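Spent most of the month on one boring problem in our folding stack, so a thread on it. Short version: our perception was fine and our timestamps were not.

Background. Harms is our planner for clothes. It takes a cloth state from the perception node and hands back a grasp point and a path. Perception is called Jilline. We train both on demonstrations done by hand with a gripper.

The symptom: grasps on trousers landed short. On T-shirts you barely noticed. On a long leg the policy would close the fingers before it got to the hem, pinch air, then carry on as if it had the cloth.

First guess was the hem detector. Wrong. I pulled 200 episodes and checked the hem points by eye. Jilline had them in the right place in nearly all of them, including on black denim, which I'd expected to be the worst case.

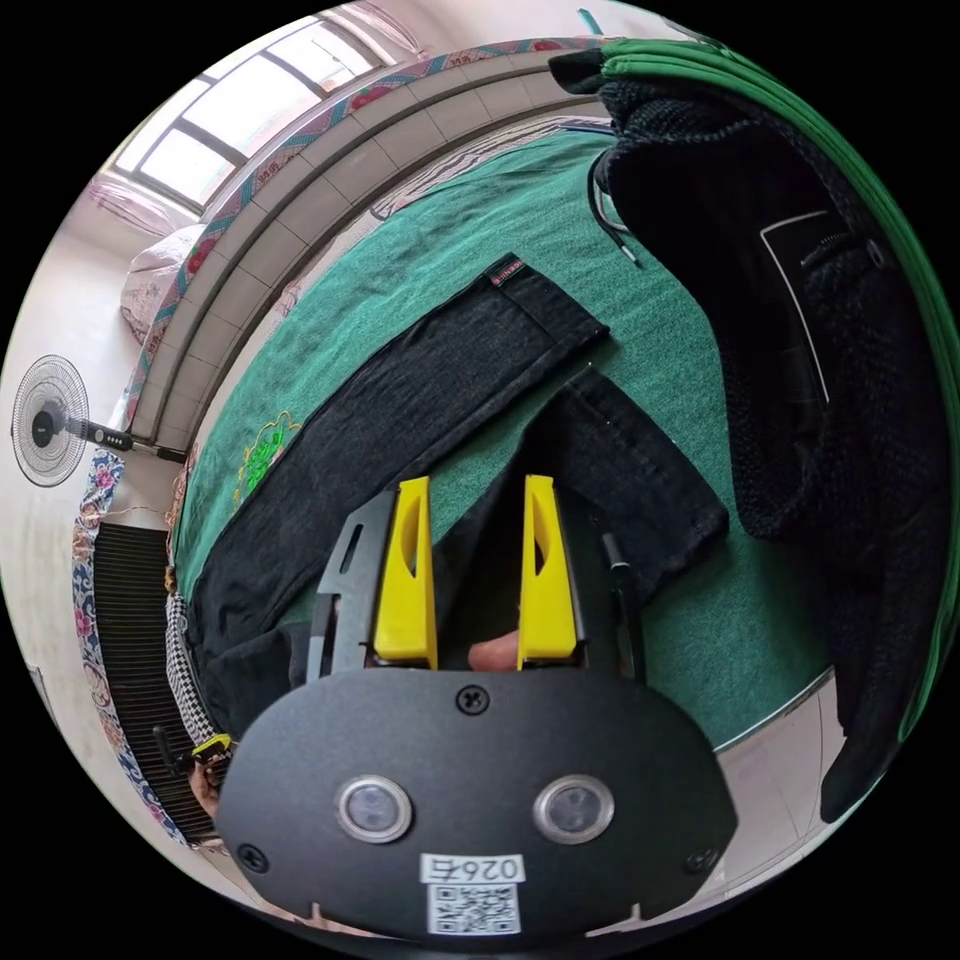
Black jeans on the green cover, yellow fingers over them.

Second guess was finger calibration. We redid it with Zusteck, our calibration tool, and the numbers hardly moved. That cost me an afternoon and I would skip it next time.

What it came down to: finger width and camera images were stamped by different clocks. The offset was some 100 ms. The width signal ran ahead of the image, so in the training data the fingers seemed to start closing while the gripper was still on its way down.

The policy learned exactly that. Close early, keep moving. With a T-shirt there is enough loose fabric for it to catch something anyway.

The fix is dull. Both streams now get stamped on receipt by the same process, and the logger refuses to start if the drift check fails. For old data we estimate the offset per episode by lining up the visible finger motion with the width signal, then shift.

18 episodes couldn't be recovered. The fingers never close fully in those, so there is nothing to line up against. We dropped them.

After retraining, early closing on trousers has mostly gone. We still get it on thin leggings and I don't know why yet. Could be depth, could be that we have very few leggings in the set.

Also changed in Harms: if the width reads fully closed after a grasp, it replans from the current state, up to 2 tries, then stops and flags it. It should have done this from the start.

The alignment script goes into the Skovville repo once I've cleaned up the config handling. Probably August. It expects our log format, so you'll need to write your own reader.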